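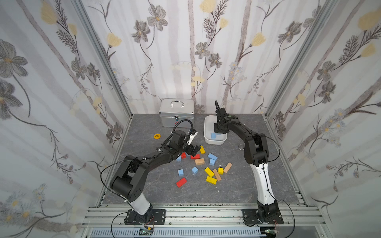 4.2 What families say when it's time to tidy up

I went into this part of the study expecting to hear a lot of counting. My own mum counted everything back into the toy box, and I suppose I thought every family did. The 14 families in Ritcombe kept a sound recorder running in the kitchen or front room for eight weeks, and from those recordings I pulled out 1,136 turns of talk that had to do with putting toys away. Counting made up a very small share of them. What I got instead was place talk - "in there", "under that one", "no, the other end" - and an awful lot of bargaining.

Mulugeta Lemma and I coded the turns separately and then sat down over the ones we disagreed on. Most of the arguments were about "there we go". He wanted it as praise, I wanted it as a signal that the job was done, and in the end we gave it a code of its own (see the coding notes). I still think I was right about the Wudo family, where the grandmother says it with a sigh every single time! 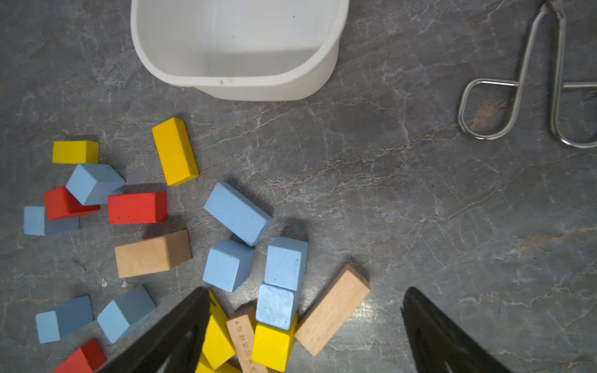 Bargaining got longer as the evening wore on. Before tea it tended to be one offer and one answer, but by bath time a single offer could run to six or seven turns, with the child often naming the terms. Babić found much the same drift with mealtimes, though in her recordings the parents gave up sooner than mine did.

The kind of toy mattered more than I'd planned for. With dolls and cars, children talked about where each one lived or slept. Wooden toy blocks (Figure 2) hardly ever got a home of that sort, and the talk around them was all "more", "the rest" and "that lot". The older Gomo boy is the exception, and he gave long blocks bedtimes. I've kept his turns in the main count but marked them, and I come back to him in section 4.3, where I look at siblings.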